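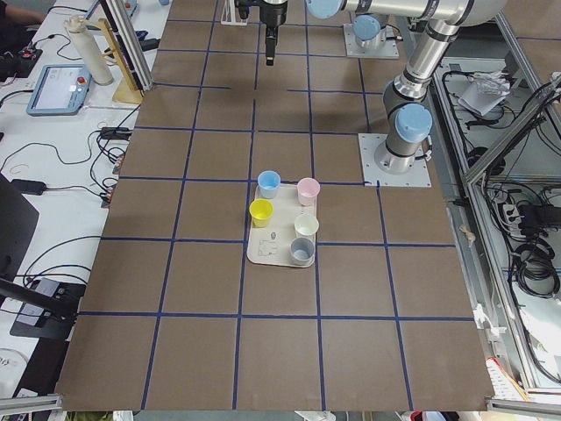

I caught up with Dewanti Lubis over a very large pot of coffee, nineteen days before her comedy supper show comes back to the Wivberg, and the first thing she wanted to talk about was soup.

"Last time we served it during the opening act," she told me, laughing. "Have you ever tried to land a punchline over 263 spoons? Afiq walked off and said he'd been heckled by leek and potato."

So this time dinner comes first and the jokes start once the plates are cleared. I asked what else has changed and she went off like a firework. There's a proper stage now (the old one was two pallets and a rug), the bar stays open through the interval, and Slamet Sembiring is back with his band, Pranel, after missing the February show with a broken wrist.

"He offered to play one-handed! On the accordion! I said Slamet, darling, stay home."

If you haven't been, the night runs like this: supper, then Afiq Santoso doing his bit about driving lessons with his mother, then a newcomer called Endang Ngau, then music until they throw you out. I hadn't heard of Endang, so I asked.

"I saw her at an open mic at Elska, in front of seven people, and two of them were putting their coats on," Dewanti said. "They sat back down. She had this story about a wedding cake and a ferry, and I'm not going to spoil it, but I had mascara on my chin."

Does she ever get up there herself? Big sigh. She used to, she said, back when she and Faizal Sutanto were a double act, and they were "pretty good in small rooms and terrible in big ones." Faizal does the lights these days and apparently still feeds her lines from the booth, most of which she can't repeat into a microphone.

I did push her on the ticket price, which has gone up, and she didn't dodge it. "Yeah, it has. The food costs more and I'm paying the acts more. I'd like to get everybody a ride home too, but I can't do that yet."

We got sidetracked for ages on the worst venues she's ever played (a carpet showroom won, with a boat a close second), and then her phone rang and it was the kitchen, wanting to know about the soup.

"Tell them it's salad!" she yelled at nobody in particular, and ran off to take the call.

The supper show is at the Wivberg, doors at 7, and you can book at the box office or at the Setiawan bookstore next door.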